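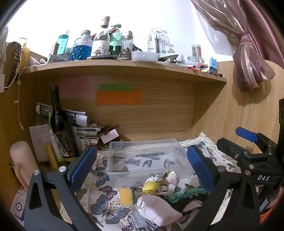
Lid hinges on stoneware and glass steins wear in a predictable order, and most of the wear can be read without taking anything apart. The pin goes first, then the inner faces of the rings, then the tang where it meets the strap around the handle. Inspection should be done with the stein on its side on a padded surface, handle up. A plain cloth is best. A printed tablecloth like the white one with butterflies and small gold dots will serve, with a folded towel under it, but keep the piece well in from a crocheted lace border, as the openwork catches on thumblifts and on any lifted edge of pewter.

Terms used in this item

The hinge is the set of interlocking rings joining the lid to the shank. The pin runs through the rings. The shank is the pewter arm from the hinge to the handle, and the strap is the part that wraps the handle itself. The thumblift stands on top of the hinge or slightly forward of it. Some dealers call the whole assembly "the mount," which leads to trouble in written descriptions. "Mount repaired" in a sale listing can mean a new pin or a complete replacement from the handle up. Ask which.

What counts as wear

Side play is movement of the lid left and right with the lid closed. A small amount is normal on any stein that was used. Hold the body steady with one hand and move the lid with two fingers at the front rim, where the movement is largest. If the rim travels but the rings stay tight against each other, the lid is bent or the inlay has shifted, and the hinge is not at fault. If the rings open on one side as the rim moves, the pin is worn or undersized.

Vertical play is more serious. Lift the closed lid straight up at the hinge end. Any click indicates a pin that no longer fills the bore. Pewter is soft, and once the bore is oval a new round pin of the old diameter will not correct it. The bore then has to be bushed or reamed to take a larger pin, and either operation removes or hides original metal.

Drag is the opposite fault. A lid that stays open at any angle may look well made, but on an older piece it usually means bent rings, corrosion product in the bore, or solder that has run where it should not be. Do not work it back and forth to free it. The force goes into the strap, and from there into the handle.

Reading the pin

Look at both ends of the pin under a hand lens. An original pin in a closed hinge is generally covered at the ends with pewter and finished flush, so that only a faint circle or nothing at all is visible. A pin with bright, square-cut ends has been replaced. A steel pin will answer to a magnet hung on a thread, and that is the easiest test for later work on a hinge that should have no iron in it. Brass pins do not answer, so a negative result settles nothing.

File marks also help. Factory finishing tends to run one way along the whole hinge. Repair finishing stops and starts, and often crosses the older marks at an angle. Fresh solder is brighter and smoother than the metal beside it, even after it has been darkened with chemicals. Chemical darkening sits on the surface and rubs gray onto a cotton swab. Age darkening does not, or does so very little.

The Nordin piece

The stein that prompted this item is number 954 in the Nordin list, a half-liter gray saltglaze body with cobalt and a plain domed lid. Gudrun Isaksson brought it to the Thursday table at Sendgate with a note that the lid was "loose but original." Side play at the front rim measured 2 mm. The hinge was tight on the left and open on the right. Both pin ends were covered, and the magnet gave no response.

The lid itself raised no objection. The rim matched the body, and the ring of wear in the glaze at the lip followed the inner edge of the pewter all the way round. That ring takes years of closing to form, and a married lid seldom sits on it exactly. The shank was a different matter. There was a change of color just above the strap and a low ridge that could be felt with a fingernail. The shank had been broken and joined, and the join was set a few degrees off line. The off-line join put a side load on the hinge whenever the lid was closed, and the right-hand rings wore to suit.

The correct description is therefore "original lid and hinge, old repair to shank, side play." The difference in price between that and the note as written depends on the buyer. The difference in what should be done to the piece is larger. Tightening the hinge would have left the load in place, and the wear would have started again.

Gudrun has decided to leave it alone, and I agree with her. The lid closes, the join is sound, and the stein will be handled a few times a year at most.

Tightening, where it is justified

The common home method is to squeeze the rings with pliers. This should not be done. Jaws leave parallel marks that cannot be polished out without taking down the hinge, and old pewter can split at a casting flaw with no warning. A pewterer will support the hinge on a shaped block and move the metal with light pressure over a wide area. Ask beforehand whether the work involves heat. Pewter melts at a low temperature, inlays of porcelain or glass do not like sudden change, and plaster or putty behind an inlay can swell.

Do not oil the hinge. Oil draws dust, and dust in oil is a grinding paste. A trace of microcrystalline wax on the outer faces is enough, buffed off after a few minutes. Several members use the Imow wax and report no problems with it. I have only tried it on modern pewter and cannot speak to its effect on a dark old surface.

Storage

Store with the lid closed. A lid left open puts its full weight on the stop at the back of the hinge, and if the stein is knocked the strap takes the blow. Where a club or museum rule calls for air inside the body, a strip of folded acid-free card at the front rim will hold the lid up by the thickness of the strip and no more. Never use a cork. Do not carry any stein by the handle alone, and never by the thumblift.

Leave clearance above each piece equal to the height of the open lid. Shelves set too close cause more bent thumblifts than shipping does, in my experience, although shipping causes more broken shanks. For shipping, pad between lid and rim, wrap the lid down, and fill the space between handle and body so that the strap has support on both sides.

Recording

When entering a hinge in a condition record, give the play in millimeters at the front rim, the direction of the play, the pin type if known, and any color change on the shank. Photograph the hinge from the rear and from both sides with the lid closed. The new Zokard record cards have a box for "lid," with space for 14 characters, and this is too small to be useful. Write "see back" and use the reverse.

Members who have steins with lids they believe to be replaced, and are willing to have the hinges measured, are asked to bring them to the March table. Up to 8 can be looked at in an evening. Please empty them of dice, coins and pencils beforehand, and leave any dealer's label in place.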